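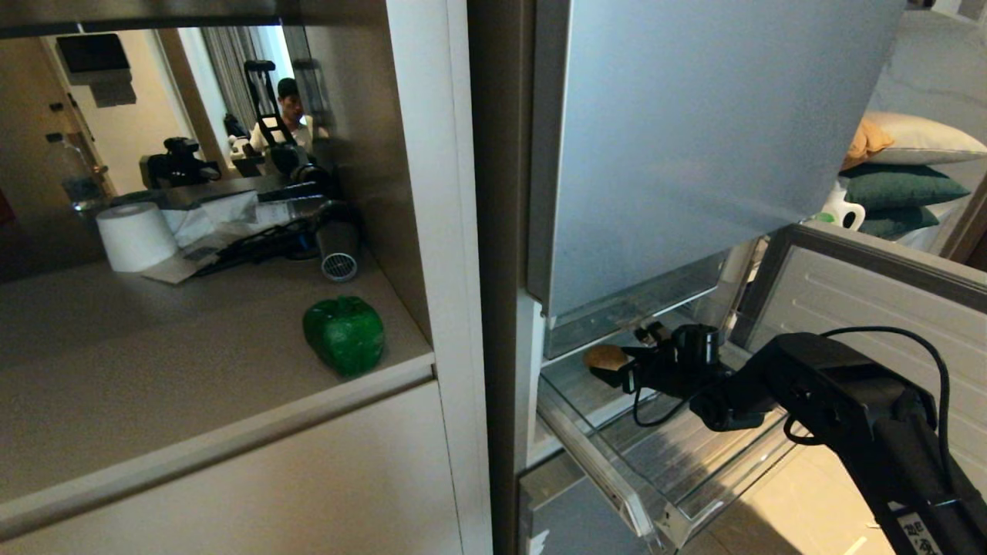 Cabello Recessed Cabinet and Counter

The Cabello is a built-in recess unit for kitchens, staff rooms, and small apartments in which a full-height refrigerator stands directly beside the joinery. It provides an open counter at working height, a mirror back panel, and a closed lower cabinet with a plain white front. Skostilum supplies the unit as a complete set, ready for installation into a prepared wall opening.

The unit shown is finished in white with the beige countertop and stands next to a stainless-steel refrigerator with a transparent drawer. The refrigerator is not part of the set.

Intended use

The Cabello was drawn for the narrow stretch of wall that remains once the refrigerator has been placed. In many homes this stretch is filled with a tall cupboard or left open. An open counter in this position gives the household a surface on which to set food down while the refrigerator is being loaded or emptied. A pepper, a bag of rolls, or a carton can rest at hand height while a drawer is pulled out and rearranged.

The same counter serves as a place for the small items that gather in any shared kitchen: paper rolls, chargers, cables, and the like. The recess keeps these out of the walkway. Customers who expect to keep electrical items on the counter should read the section on power supply before ordering.

The unit is suitable for indoor domestic use and for light institutional use, including offices, student residences, and training apartments. It is not intended for commercial food preparation, and the countertop should not be used as a chopping surface.

Components

Each set contains the following:

Recess lining, two side panels and one top panel, white
Countertop, one piece, beige
Mirror back panel, one piece
Lower cabinet carcass with plain front, white
Adjustable feet and plinth strip
Wall fixings for masonry
Edge sealant, one tube
Installation sheet and care card

Wall fixings for hollow partitions are ordered separately. Please state the wall type on the order form.

Sizes

The Cabello is made in two widths. The narrow model measures 43 inches across the countertop and the wide model measures 49 inches. All other measurements are the same for both. Widths are taken from the outer face of one side panel to the outer face of the other.

The prepared opening should be slightly wider than the unit so that the panels can be set plumb. The permitted allowance is printed on the installation sheet and should be followed closely. Openings that are out of square can usually be corrected with the filler strips offered under Accessories.

Skostilum does not cut the countertop to special widths. Customers whose opening falls between the two models are advised to order the narrow model with filler strips.

Countertop

The countertop is a single length with a thin front edge. It projects very slightly over the lower cabinet, and the horizontal line between the two is the only visible break in the front of the unit. The surface has a low sheen and is offered in beige or pale gray. Beige is the standard finish and is sent where no choice is marked on the order.

Hot pans should be placed on a stand or trivet. Standing liquid should be wiped up promptly, in particular along the joint with the mirror panel, where moisture can reach the sealant from behind.

Mirror back panel

The mirror covers the rear wall of the recess. Its purpose is to carry daylight from the opposite side of the room onto the counter. In a room with a window facing the unit the effect is considerable, and customers often find that no additional lamp is required during the day. In the evening a ceiling light placed toward the center of the room is normally sufficient.

Before ordering, customers are asked to consider what the mirror will face. A panel opposite a window with light curtains gives an even brightness. A panel opposite an unshaded window may cause glare in the morning or late afternoon. A screen mounted on the facing wall will also be visible in the panel when it is in use, and some households prefer the plain back panel for this reason. The plain panel is white, has the same fixings, and may be substituted at no charge if requested at the time of order.

The mirror is bonded to a backing sheet at the factory and is delivered with a protective film. The film should remain in place until the sealant has cured. It is removed from the upper left corner in one slow pull.

Placement beside a refrigerator

The side panel next to the refrigerator is finished on both faces. A gap must be kept between this panel and the body of the refrigerator, of the width stated by the maker of the appliance. The gap allows air to circulate and lets the appliance be drawn forward for cleaning.

Door swing requires particular care. Many refrigerators need the door to open well beyond a right angle before the inner drawers can be pulled out to their full length. Where the hinge is on the side of the Cabello, the door must be able to pass the front edge of the countertop without touching it. We recommend opening the refrigerator fully and marking the arc of the door on the floor with tape before the opening is prepared. Where the hinge is on the far side, no special measures are needed, and the counter can be reached directly from the open compartment. This is the arrangement we suggest for new kitchens.

Power supply

The Cabello is supplied without sockets. A cable opening may be drilled in either side panel by a qualified installer at the positions shown on the installation sheet. The mirror panel must not be drilled under any circumstances.

Cables left across the counter tend to collect against the mirror and make cleaning difficult. The Borkinel cable tray, listed below, fixes beneath the top of the lower cabinet and holds a power strip and surplus cable out of sight. It can be added to units already installed.

Care and cleaning

The countertop and white surfaces should be cleaned with a soft cloth, warm water, and a small amount of dish soap. Dry the surfaces afterward. Scouring powders and abrasive pads will dull the finish, and the damage is not covered by the guarantee.

For the mirror, apply glass cleaner to the cloth and never directly to the panel. Liquid that runs down the glass and settles at the lower edge may in time affect the silvering. Paper towels are acceptable, although a lint-free cloth gives a better result.

Small items should be lifted from the counter for cleaning, not pushed to the rear. Metal objects lying against the glass are the most frequent cause of scratches reported to our service department.

Accessories

Poton filler strips, white, pair – for openings wider than the unit
Borkinel cable tray, white – includes fixing screws
Plain back panel, white – replaces the mirror panel
Interior shelf for lower cabinet – height adjustable
Hollow-wall fixing set
Replacement edge sealant

Delivery and installation

The set is delivered in two cartons. The first contains the panels, carcass, and fittings. The second contains the countertop and mirror panel and has a combined weight of nearly 102 pounds. Two people are required to carry the second carton, which must be kept upright at all times and must not be laid flat, even for a short period.

Customers should inspect both cartons on arrival and note any damage on the delivery slip before signing. Damage to the mirror panel that is reported later is assessed case by case.

Installation by a professional joiner is recommended. Local building rules may apply to alterations of the wall, and it is the responsibility of the customer to obtain any permission required. The lower cabinet must be fixed to the wall before the countertop is placed on it.

Guarantee

Skostilum guarantees the Cabello against faults in material and workmanship for 2 years from delivery. The guarantee covers the replacement of faulty parts. It does not extend to labor, to scratches on the mirror panel, or to damage caused by water, heat, or unsuitable cleaning products. Units installed outdoors or in unheated buildings are excluded.

Finish samples and inquiries

Samples of the beige and pale gray countertop finishes are available on request and need not be returned. The pale gray finish will next be produced in June, and orders for it are held until that time.

Questions about measurements and wall openings should be addressed to Kalliopi Stan, Technical Advice. Orders for residences, offices, and other institutions are handled by Ysaline Lecomte, Contract Sales. Please include a sketch of the opening, with the position of the refrigerator and the side on which its door is hinged.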